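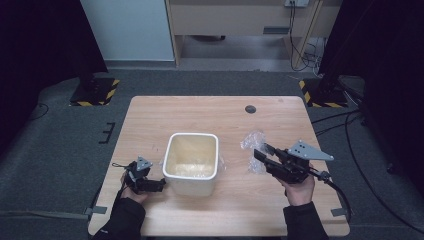
Week 3 – Soft plastics and the one-bin table

Okay, settle in, this is the handout for the part of the unit everybody thinks they can skip. Bags! I've been teaching household sorting for long enough to have strong feelings about a crumpled clear bag, and by the end of the hour I'm hoping you will too.

Start with the bin. I like a plain white rectangular one with a rounded rim, because clear plastic is a pain to see against anything busy (and even then you'll miss one lying flat on the bottom, so look in before you tip anything else on top). Put it near the middle of the table, leave yourself elbow room on both sides, and keep the rest of the surface for the bags you haven't dealt with yet.

Now the bags themselves. A scrunched bag holds air, so a bin of them fills up ridiculously fast. Flatten, fold in half, fold again, press. In the Omar Street kitchen trial we got 36 folded bags into a tub that had been overflowing with scrunched ones – I was thrilled, my family less so. Colour matters as well: keep clear apart from printed, and put anything with a paper label in its own pile until you've peeled it.

The Resta worksheet asks you to sort by feel. Crinkly and noisy goes one way, stretchy goes the other. If you can't decide, leave it on the table and come back to it. Crumbs get shaken out over the garbage first, please, and greasy ones don't go in at all.

For next time: read the Yeom chapter on storage (skip the bit about wall racks, it's out of date) and save your own clear bags at home for a week. Bring them unfolded. We'll do the folding together, and you'll want a table with nothing sticky on it.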